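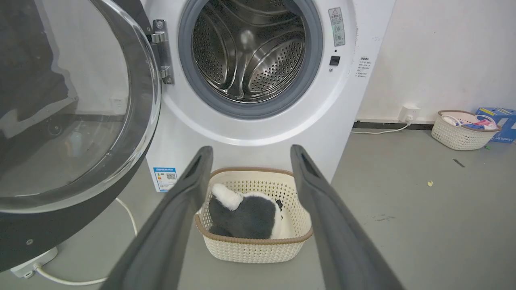
Percepción de muñeca: el tambor inox revienta la nube de puntos

mtokarz
lunes, 19 de diciembre de 2022
Tarea: pasar el peluche de la cesta al tambor. Con la puerta abierta, el planificador de Grurix rechaza 4 de cada 7 trayectorias. El brillo del fondo del tambor genera puntos fantasma delante de la junta y el octomap los marca como ocupados. El cristal de la puerta, en cambio, ni aparece.

jarlath_m
Sube el filtro de confianza y recorta por profundidad.

mtokarz
Probado en noviembre. Quito los fantasmas y pierdo también el borde de la cesta.

pereyra
No filtraría nada. Ajusta un cilindro al aro de goma gris, que da buena profundidad, e inserta el tambor como malla conocida. La puerta igual, con la bisagra como referencia.

jarlath_m
Discrepo. Con una malla fija, si la puerta está a otro ángulo, chocas.

pereyra
Por eso se estima el ángulo antes de planificar. En Gukelow lo hacemos con 3 vistas y unos 900 ms de cómputo.

mtokarz
¿Enmascaráis los dedos de la pinza antes del ajuste?

pereyra
Sí, máscara por cinemática directa, dilatada 7 px.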